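Fleseck app users' group, Sudville
Minutes, Sun 10 May

I'm taking notes again, so you get them my way (sorry!). We started late because the call link from March still pointed at the old room.

First up was the tablet update. Fleseck 16 drops the built-in calendar, and boy, did we have opinions. I lost 2 shared calendars when I installed it, and others on the call had the same thing happen. We agreed to stay on the old version until Arnance puts out a fix. I'll post the steps for turning off automatic updates.

Then storage. Our group folder is at 91 percent and the next plan up costs $380 a year. I said no way, let's clear out the old screen recordings first. Agreed, and I'm doing the clearing.

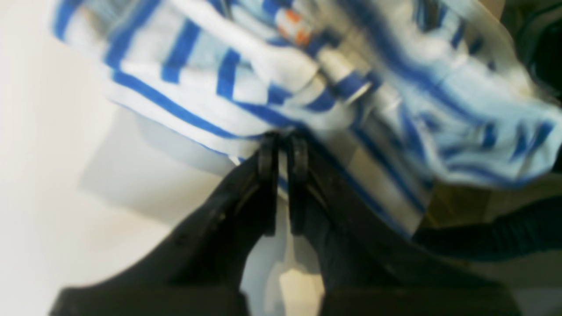

Next was the new look for our help page, and this one ran long. I want bigger type and a plain background behind the text. Blue and white is fine by me for the colors, but stripes like the ones on that cloth would drive me nuts behind a list of settings, especially on a phone! We're going with solid blue for the header and white for everything else. The Dambrauskienė theme stays up until the new one is ready.

Still open: whether to keep the mailing list. I ran out of battery before we got to a vote.

Recent items
Minutes, March
Moving your calendar out of Fleseck
Arnance sign-in problems
Help page: old theme settings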